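The quiet return of the kitchen island

When Yuzhen Jiang moved into her flat in Fesstead, the first thing she did was take out the breakfast bar. It had two stools, a strip light and no cupboard space. She lived with a bare floor for most of January and then had an island put in.

"I wanted somewhere to stand," she says. "The old one was for sitting at, and I never sat at it."

Jiang designs kitchens for Ciden, a small firm that works mostly in terraced houses and converted flats. Five years ago, she says, clients with narrow rooms didn't ask for islands at all. They had been told they needed a big open space, and many had been told so by her. Now it is often the first thing on their list, and the sizes have come down to suit. The smallest she has fitted is 11 hands across, a measure she uses because her first boss did and she never dropped it.

The change has a lot to do with how people cook. A counter against the wall gives you one side to work from. An island gives you all of them, so two people can chop, roll and wash up without asking each other to move. It also means whoever is cooking can face the room. 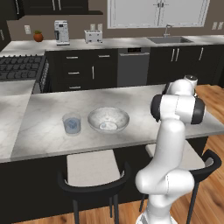 Stone is still the choice that causes the most argument. Marble marks easily, and lemon juice or vinegar left overnight will dull the polish. Jiang tells clients this at the first meeting and again before they pay, and a fair number go ahead regardless. Those who want the look without the upkeep tend to pick a man-made top with a printed vein. She steers people towards an off-white with soft, cloudy grey in it when the cupboards are dark, as a hard black vein can make a small room feel busy. Clear glass also sits well on a top like that, and a plain cup and a big see-through bowl let the pattern carry on underneath. Coloured pottery needs a calmer surface.

Then there is height. The standard suits someone of average build, but Jiang asks every client to knead a lump of dough on her sample bench before she draws anything. Bakers nearly always want it lower. She keeps the bench in the Erau showroom, and it has been sanded down 3 times.

Power is the part people forget. Running a cable to the middle of a room means lifting the floor, and in an upstairs flat that can hold up the job while the neighbours are consulted. Her advice is to settle it before choosing a single door handle.

Not everyone needs a fixed one. Ciden sells a wheeled version called the Sanna, with a shelf below and a brake on each castor – useful for renters, who can take it with them. Jiang's own sister has one and keeps it in the hall.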